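Suche Suchbegriff eingeben Los

Ferienlager, die zweite

Also, wir haben es wieder getan: Der Große ist für das Kanulager am Borora angemeldet! Letztes Jahr kam er mit 4 einzelnen Socken und einem Dauergrinsen zurück, da war die Frage schnell geklärt. Thảo Hầu leitet wieder die Gruppe (zum Glück, bei ihr traut er sich sogar ins kalte Wasser).
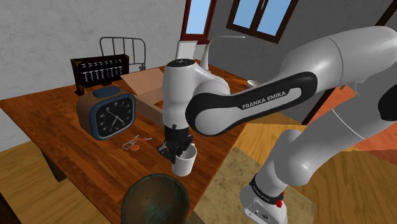 Lesezeit: 2 Minuten

300 Euro kostet die Woche, Schwimmweste inklusive. Die Plätze waren schon im November fast weg – 30 gibt es insgesamt. Jetzt muss ich nur noch einen Schlafsack auftreiben, der alte riecht nach Lagerfeuer und nassem Hund. Hat jemand einen Tipp?

Teilen 4 Kommentare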